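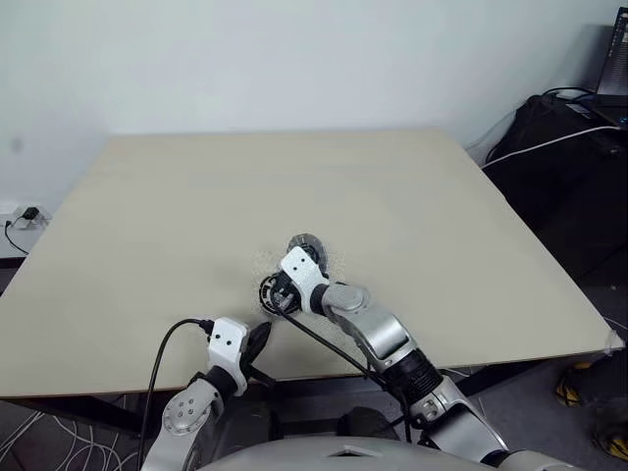 Two robot arms at a pale tabletop.

4. Setting up approval queues in Gremero

Do section 3 first (roles and sign-in). Queues won't save if no roles exist, and the error you get is not helpful.

You need: admin login, the list of approvers, one workflow already published. Drafts don't show in the picker.

4.1 Create the queue

1. Log in as admin. Go to Workflows > Queues > New.

2. Name it. Short names, no slashes. Slashes break the export to Matar.

3. Pick the workflow from the drop-down. Not there? Still a draft. Go back and publish.

4. Set Owner to a role. A person's name works too, but then the queue stops when they go on leave. We had 271 purchase requests stuck in Andthorpe last September that way.

5. Set Item limit. Default is 3,000. Leave it unless support tells you otherwise.

6. Save. Status goes to Idle. Normal at this point.

Note: the Save button stays gray until Owner is filled in, even tho the field isn't marked required. Known issue.

4.2 Add routing rules

1. Open the queue, Rules tab, Add rule.

2. Choose a field (amount, department, vendor, request type).

3. Choose a condition and value. Amounts with no currency sign and no comma. 5000 is fine, $5,000 is not.

4. Choose who gets it. Role again.

5. Drag the rules into order. Top one wins, the rest are skipped for that item.

6. Add a catch-all at the bottom: field = Any, send to = queue owner. Without it, unmatched items sit in Holding and no one gets an email.

CAUTION: Changing rule order on a live queue re-routes everything still open. Pause the queue first (4.4). Approvals already given are kept, but half-finished ones go back to the start.

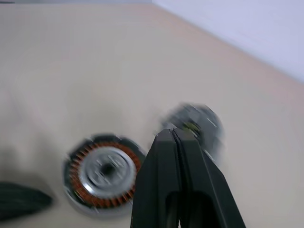 4.3 Reminders and escalation

1. Queue > Timing.

2. First reminder: hours or days. Days means working days, from the calendar set in section 2.

3. Escalate after: max is 7 days. Anything higher gets cut to 7 when you save, no warning.

4. Escalate to: must be a different role than the approver. If its the same one the item just loops.

5. Tick Send daily digest if approvers complain about the number of emails. Goes out at 6 a.m. server time, check yours.

4.4 Pause and resume

1. Queue > Actions > Pause. New items still come in, nothing gets sent out.

2. Make your changes.

3. Actions > Resume. Big queues take a while to catch up. Don't click Resume again, you will get duplicate emails.

4.5 Test before go-live

1. Switch on Test mode (top right, orange bar appears).

2. Submit one request for each rule, plus one that matches nothing.

3. Check History on each. The Routed by line should show the rule you expect.

4. Wrong rule? Fix the order, submit again. Old test items don't re-route.

5. Switch Test mode off. Test items are deleted overnight.

If you're moving over from Fornosa: import closed items last, after the rules work. The largest import so far was 1,162 items and it needed a second run, so do it on a Thursday evening and leave Friday free for checking. Column mapping is in appendix B.
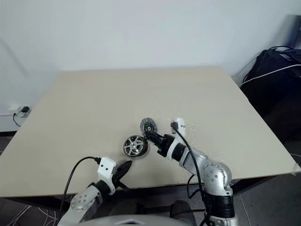 Gripper and wrist section over the light-colored table.

Questions on this section: Tsung-han Tang, support desk. Send the queue name and a screenshot of the Rules tab. Section 5 covers reports.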